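Skanthorpe Road reopens after truck rollover

November 16, 2025

Skanthorpe Road is open again in both directions after a loaded truck rolled on the bend below the Dullex turnoff and blocked both lanes for most of the morning.

Police say the truck was heading towards Vusness when it left the sealed surface, struck the guardrail and tipped onto its side. The driver, the only person on board, was taken to hospital with a broken wrist and cuts. No other vehicle was involved.

Part of the load came down across the road and into the drain on the low side. Crews used a front-end loader to clear it and brought in a heavy tow truck to lift the trailer. Traffic was sent around by Bang, which added 25 minutes to the trip for most people and a good deal more for anyone towing.

The school bus ran late on the detour. Families on the upper stops should have had a text from the bus company. If you didn't get one, check that the office has your current mobile number.

The guardrail has 20 metres missing and is marked with barrels and tape for now. A speed limit of 40 kilometres an hour applies through the bend until it is replaced, and the council expects that work to take 10 days once the parts arrive.
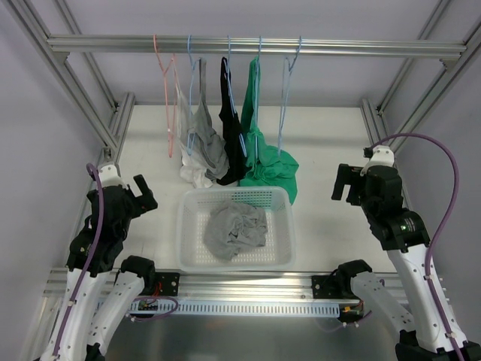

Police would like to hear from anyone who drove that stretch before sunrise, mainly those with dashcam footage. They have not said what caused the crash, and the road surface is being checked as a matter of course.

Residents asked for a lower limit on the bend in July, after a ute went through the fence at the same spot. A traffic count done afterwards recorded 740 vehicles a day — more than the council had expected — and the request is still under review. Written comments can be left at the Vusness library desk or posted to the council office.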